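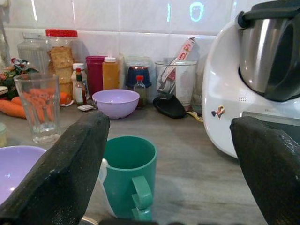

Padded fingers either side of a teal-green mug, food processing kit still on the counter.

Skilolent's kitchen kit, from the Saludo range, wants your counter as it is. So we left ours alone – carrots, cracker jar, hot sauce, the lot. Setup guide promises 36 minutes. Took us 75, mostly cables.

Mugs first. Ratport, who sell the thing, include 5 starter tasks and teh mug one is easiest to load. Menus are plain, wrist view is sharp.

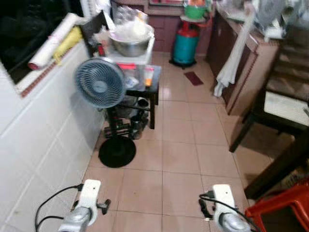
Floor space next. Measure before you order – narrow kitchens are tight. Rental from July, more than 1000 on the waiting list. Spare finger pads sold seperately. Annoying.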